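7/4/20

Spent the whole morning on the picture frames and I'm so happy I could sing. Well, not frames exactly. The plan is to have no wood at all, only the clear sheet with the print on it and a lot of light coming through at the sides, so the beach seems to hang in the air over my desk. I've wanted this since March, when I first saw one like it in the hallway at Toma, and now the pieces are all out on the white table and I keep walking back in to look at them!

The acrylic came from Kurora and the edges are beautiful. I ran a fingertip along one of the long sides before breakfast (yes, before coffee) and it was smooth as a spoon. I'd expected to spend an hour sanding. There was film on both faces and it came off in one long pull, very satisfying, and then of course the static grabbed every crumb of dust in the house. Wiped it down with the glasses cloth, wiped it again, gave up on perfect.

Then the print. It has a white paper border and I went back and forth over whether to trim it. I got as far as laying the ruler down. But the sand is so pale and warm, with those streaks of orange and brown, and right up against the clear plastic I think it would just float off and look lost. The border stays. And the yellow boat! Every time I look I go straight to it, sitting up there between the two dark ones like it knows it's the best thing on the beach.
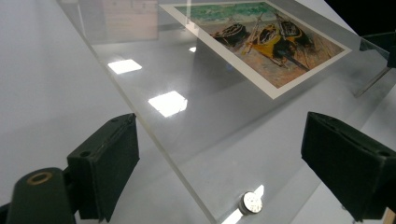 Despina Zamfir wrote back at lunchtime to say that I should leave far more clear space below the print than above it, a good 5 inches if the sheet allows, and that a sea picture always wants to be hung lower than you'd think. She also said no glue, not even a dot, because the paper will ripple by the end of the first damp week. She puts hers up with little corner pockets and swears by them.

So, corner pockets. I cut 2 from leftover sleeve plastic and they came out crooked, but the second one was less crooked, and I've got plenty of sleeve left. Tried the print lower down on the sheet as Despina suggested and oh, she's right, it settles. I slid it up and down for ages just to feel the difference.

Still to sort out: the standoffs for the wall. Clomaso has a set for 27 dollars and a longer kind for 92, and I can't see myself ever needing the longer kind. Gemechu Hadgu has a drill bit meant for plastic and is lending it to me. Go slow, he told me, tape over the spot first, and keep a scrap of wood underneath. I'm going to practice on the offcut.

Alla called in the evening and I talked about boats for roughly the whole call -- poor Alla. She wants one for her kitchen now. I told her to start looking for a print.

Need: masking tape, new blade, pencil that writes on plastic.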